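4.2 What goes in the bin, and what stays out

I'll admit I thought this would be the easy part of the study. You pick a bin, you put household things in it, you're done, right? Nope!

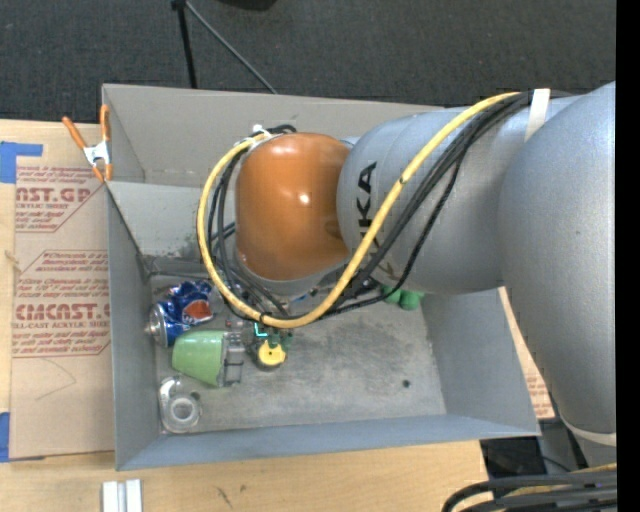
Da-eun Yoon and I spent most of November arguing over the bin alone. She liked a shallow tray (easy to see into, easy to wipe down), and I wanted tall sloping walls, like the gray one in Figure 6, so that things slide back toward the floor when they get nudged. I won, but she was right about the wiping. Scuffs build up fast, and we quit scrubbing after the first 200 fillings.

We also found that people don't spread things out evenly when they fill a bin. Halyna Pavliuk filled hers toward one side nearly every time, and so did I once I started paying attention to my own hands. We left those piles alone and didn't shake anything level.

Figure 6. An open-top gray bin on a light wooden tabletop, with objects clustered on the left side of the floor.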